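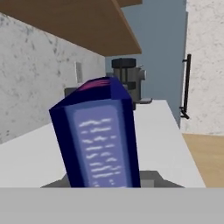
Wrist view, kitchen counter. The box and the gripper, close up.

Holari Kitchen Chores, simulated set
Data card, last edited July 15, 2018

What it is
Recordings of a simulated arm doing the sort of job you would give a visiting nephew: move the cereal, mind the toaster, shut the cupboard. There are 2061 attempts over 54 chores, all in rendered kitchens. No real cereal was involved at any stage.

Why we made it
Gunther Ostermann was told at a trade fair that household robots were two years off. He has been told this before. We wanted something to point at when it came up again.

Can it do the chores?
Some of them, some of the time. Picking up a box by its sides goes well enough that we stopped watching. Putting it down where somebody wants it goes less well. Cupboards are worse, and the 34 attempts filed under "tidy up" should be read for entertainment only, as we never agreed what tidy meant. 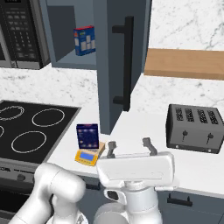
Mayu Onishi: I'd be careful with "can do". My kitchen has crumbs, a drawer that sticks and a cereal packet with its inside bag hanging out. Show me it coping with that and I'll clear a shelf for it.

Fair. The boxes in the set are rigid, the counters stay clean and no one ever leans across for the milk. A policy trained only on this will be very confident and quite wrong in a real house. Reinholz tried one on their test bench in November and asked us, politely, for a version with friction in it.

Known problems
Printing on packets is often unreadable from the wrist view, so please don't train a label reader on it.
Success is judged by a script, and the script is generous.
Kitchen names (Brikmont, Tumico) are labels for room layouts and mean nothing else.

Use
Free for research. Send corrections to the Holari tracker, one chore per report.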